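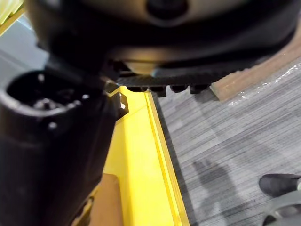

Is a chase movie with almost no dialogue worth seeing in a theater?
Go, and sit close enough that the engines rattle your seat.

I went to see Skisudska at the Heywood last night and I'm still buzzing. If you've missed me going on about it, Skisudska is the snow-and-trucks movie that played a few festivals and then seemed to vanish, and I had pretty much given up on catching it on a big screen. Then it popped up on the Heywood's September calendar, one show only, and I bought my ticket before I'd even checked whether I was working (I was, I swapped).

The story fits on a napkin. A mail driver has to get over a mountain pass before it closes, and the people who want what's in her truck are coming up behind her. She barely speaks. I think she says more words to the truck than to any human being in the whole thing! But you always know exactly where she is, how much road she has left and who is gaining on her, and it had been so long since a big action movie gave me that. I kept waiting for the camera to start shaking and it never did.

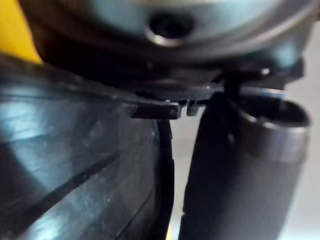 Close up, with a patch of yellow in the corner.

The part everybody is going to talk about is the bridge. It runs seven minutes without music, all wind and tire noise and this awful creaking from underneath, and the woman next to me had her scarf over her mouth for most of it. There's a wide shot where the truck goes sideways and just hangs there, sliding, with the back wheels nearly off the planks, and you can see the whole thing from nose to tail. No cut! I gasped out loud, and I've seen a lot of trucks go sideways in my life as a moviegoer.

I have complaints, sure. The brother subplot is thin and it drops out of the movie for so long that when he turned up again at the gas station I'd forgotten his face. The very last scene goes on a touch past where I would have ended it - the headlights going out would have done fine for me. And the subtitles were white on snow, so good luck with the first ten lines or so if you don't speak the language.

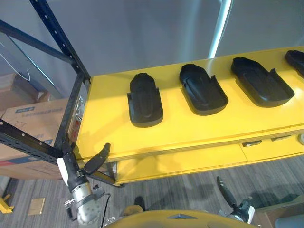

Black trays in a row on the yellow tabletop.

I stayed for the second feature too, which was Skirnano, made by much of the same crew when they clearly had no money at all. It's a mess and I loved it. There are six chases and you can tell that several of them use the same stretch of road driven in the other direction, with a different sign stuck in the ditch. The plot is about stolen seed potatoes. I could not tell you who stole them. But you can see them working out the ideas they'd use later, like holding on the driver's hands when you're dying to look at the road, and the fight on the flatbed is pretty much a sketch for the one in Skisudska.

If you ever get the chance to see both, I'd say watch the newer one first, the way the Heywood ran them. You'll be more patient with the potatoes. 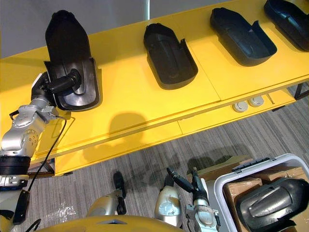 Heywood Back Row

A few practical things for anyone driving in from Dotdale. The lot behind the theater fills up early, so try the side street past the bakery. The left side of the balcony still has the bad seats with the bar across the front, and I'd take the main floor for anything this loud. Popcorn was fresh, coffee was not. Doors opened at 6:30 and the line was already down the block, which made me so happy to see for a subtitled movie about a mail truck.

More than two people asked me on the way out whether they're bringing it back. I don't know! The girl at the box office said to keep checking the calendar, so I'm checking. If it does come back I'll be in the third row, on the aisle, and I'm going to try to keep my eyes open for the entire bridge.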